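Skalik Cat Boarding - Frequently Asked Questions

Do you take dogs?
No. We took one once, in July, and the cats still bring it up.

What vaccinations does my cat need?
A current F3, given within the past year. Bring the certificate. A photo of the certificate on a phone with 4 per cent battery counts, provided you're quick.

Can two cats share a room?
If they live together and like each other, yes. If they merely live together, book two rooms. Veronika will ask you which it is, and she can tell when you're fibbing.

What do you feed them?
Whatever you bring. If you bring nothing they get our house biscuits, and some will regard this as a breach of contract. Please label tubs with the cat's name and the amount per meal - "a bit" isn't an amount.
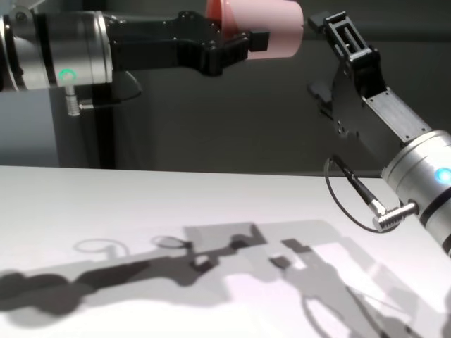 Can I bring things from home?
Yes, within reason. A blanket that smells like your couch is worth more than any bed we could sell you. Toys are fine, minus the bells. If you're sending a scoop for dry food, a plain cup does the job, and a pink one like the one in that gripper is easier for us to spot at six in the morning than anything beige. Write your surname on the bottom.

My cat is on tablets. Is that a problem?
Not for us. Desmond Yazzie does the tablets and has the forearms to prove it. There's no extra charge for one a day. Insulin needs to be arranged when you book.

How do I cancel?
Ring or email by noon the day before. After that we keep the deposit, and your cat keeps its low opinion of you.

Who do I ask for?
Emese Bodnár for bookings, Veronika Vörös for everything else.

Page updated Mar 15, 2026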